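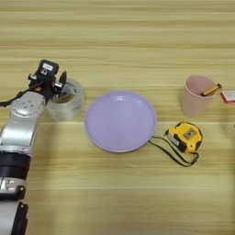 Wysocka wrote in to ask whether the waiting-time answers could be split by clinic, as the combined column hid the long waits at the two smaller sites. They are split as of version 2.

Filed under: Health & Wellbeing > Patient Experience > Open Data

# Surketti Breast Care Follow-Up Survey

Survey answers from women who finished treatment for early-stage breast cancer and were in their first year of follow-up. Gruvum ran the survey by mail and online. Responses closed in February.

## Contents

- `responses.csv`: one row per person, 110 rows
- `clinics.csv`: clinic codes and region
- `comments.csv`: free-text answers, 70 rows
- `codebook.md`: question wording and answer codes

## Fields

`resp_id` links the responses and comments files. `age_band` is in ten-year bands. `wait_days` is the number of days between the last treatment and the first follow-up visit, as reported by the patient. `fatigue`, `sleep` and `arm_pain` use a scale from 0 to 4. A blank means the question was skipped; 9 means "prefer not to say."

Of the full set, 85 people answered every scaled question. The return-to-work section was only shown to people who had a job at diagnosis, and 38 of them filled it in.

## Known problems

Wait times were not checked against clinic records. The paper form left out the sleep question in its first printing, so those rows are blank. Women over 75 are underrepresented.

Comments were edited to remove names of staff, relatives and hospitals. Spelling was left alone.

## Use

Free for research and teaching with credit to Gruvum. Do not try to identify anyone. The data should not be used to rank clinics, and it is not medical advice.

The cleaning scripts are in the Pridard repository, under `survey/clean`. Run `01_merge.R` first.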